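Vimholm Robotics Club — Questions We Get a Lot

Do I need to know how to code?

Nope! I joined knowing zero Python, and Mathias Lanz (our coach) had me driving a simulated robot around by the second Saturday. You'll pick it up.

What are you all working on right now?

The Datine challenge, which is all indoor navigation. Your program gets a house it has never seen and has to find its way from room to room. Doorways are the hard part — my own code still loves to clip the frame and get stuck. The run I'm fixing this week has to get through to the room with the blue bench and stop in front of it. 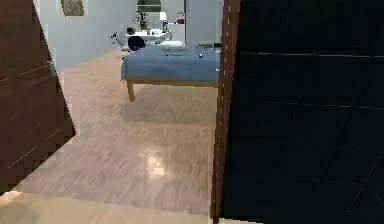
Can I practice at home?

Yes, the simulator runs on a normal laptop. It's slow on mine, so I turn the graphics way down.

What does it cost?

Dues are $14 a month, and your first visit is free.

When do you meet?

Saturdays at 10, upstairs at Yupanqui Hall. Come by and ask for me or Mathias!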